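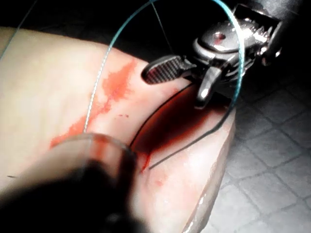
Somebody wrote in last month asking whether the robot arm has made the bench techs lazy, and whether I'd still bother teaching a new person to throw a stitch by hand. Fair question! I'd say no to the first and a big yes to the second, and since my answer ran to two pages I'm putting it up here with the rest of my workshop tips.

A bit of background if you're new. I work in the practice-model shop at Femard, where we get synthetic tissue pads ready, run suturing trials on them and clean up afterward. For years it was all hand work. Then the Sturno bench moved in, and the arms took over most of the repeat stitching. My wrists are very happy. My mop bucket is as busy as ever.

## Fake blood

Mix it the night before and let the foam settle. We used to make it fresh at 6 in the morning and then wonder why it was full of bubbles (I was the one making it, so I'll take the blame). Ours is corn syrup, water and food color, with a little dish soap so it rinses out later.

Put it into the cut with a dropper, a bit at a time. It's so easy to add more and such a pain to get it back out. Keep a folded paper towel in your other hand, and wipe **toward** the cut. Wipe away from it and you've painted the whole pad orange, which I still do when I'm chatting.

## Cleaning the pads

- Cool water first. Warm water sets the dye.
- Then a drop of dish soap and a soft baby toothbrush, working along the cut.
- Pat dry and leave it cut side up on a rack for 20 minutes before you bag it.
- A dusting of cornstarch stops stored pads sticking together. Go light!

Grout is its own misery. Baking soda paste, an old toothbrush, done the same afternoon. By the next day you'll be scrubbing a pink line that never quite leaves.

## Thread

Use two colors when you can. It's the best habit I picked up from the crew at our Brarkcombe shop, and it makes tracing a tangle so much quicker. Cut your lengths before the shift and hang them over a dowel with clothespins. I do 200 at a go with the radio on.

## What's different about the job

Well, I sit down more. I used to stitch all day, and now I set up, watch, write notes and reset. The watching is more tiring than I expected, so we swap seats every hour and I've stopped feeling guilty about it. There are 6 of us, same as before, but the day is cut up differently: more cleaning, more notes, a lot less sore thumb.

The part I didn't see coming was how rusty my hands got. After one summer of mostly watching I sat down to close a practice cut and it looked like a kid's sock puppet. So now I do a few by hand each morning before the arms are switched on, with the same thread and the same pads. New people do it too, for their whole first month.

One last thing, on stains: Chien, the hand soap by our sink, gets the red off your fingers if you rub it in dry before you add water. For shirt cuffs I've got nothing. Wear black.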